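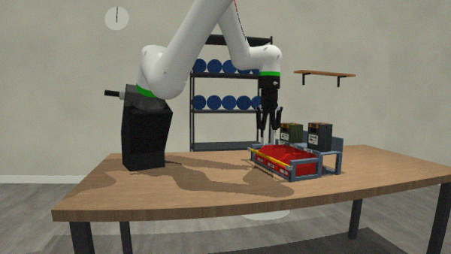
Stijn Meijer wants to know why I'd spend a week debugging a robot arm that can't hit anybody. Fair question, Stijn. Pull up a chair, well away from the table.

3 min read

1/ The job: arm goes down to the red bins, picks a part, comes back up. We run it in simulation before anything with real weight in it moves. Our speed limit for new programs is 30 percent. It's written on a sticky note on my monitor, so you know it's serious.

2/ Last week I left it looping and went to make a sandwich. When I came back the cycle time had dropped by a lot. My first thought was that I'd gotten better at my job.

3/ I had not. The arm was running at 100 percent. The log said so, very calmly, in the same font it uses for everything.

4/ What happened in between: the link to the controller dropped for 40 milliseconds. The controller stopped the arm, as it should. Then the link came back and the Plendar driver reloaded its settings. From the defaults. Guess what the default speed is.

5/ So the safety stop worked. It stopped the arm, waited politely, and handed it back with the limit removed. Like a cop pulling you over and then waving you onto the racetrack.

6/ Also, it didn't ask. A restart after a stop is supposed to need a person pressing a button. Ours had "auto resume" ticked. I'd love to tell you who ticked it. The change history has my initials on it, from August, with the comment "temp".

7/ In the sim, the cost of all this was one gripper going through a bin divider like it was soup. On the real Boltis cell there's a person refilling the bins. I thought about that for a while and didn't finish the sandwich.

8/ Josefien Van Wijk then reran the whole thing and cut the link on purpose, 36 times. Full speed on every one. I was hoping for something flaky and mysterious. It was as reliable as anything we've ever shipped.

9/ Fixes so far: auto resume is off. The speed cap lives in the controller now, where a reload can't touch it. If the settings on reconnect don't match the ones before the stop, the arm stays put and complains — loudly, per Josefien.

10/ Still open: whether the old Verschueren cell does the same thing. It's locked out until someone has checked. That someone is me. See initials, post 6.

11/ Stijn has now replied "ok but it's a cartoon robot." Muting Stijn.

Posted May 15, 2020

We use cookies to remember your preferences. Accept / Manage settings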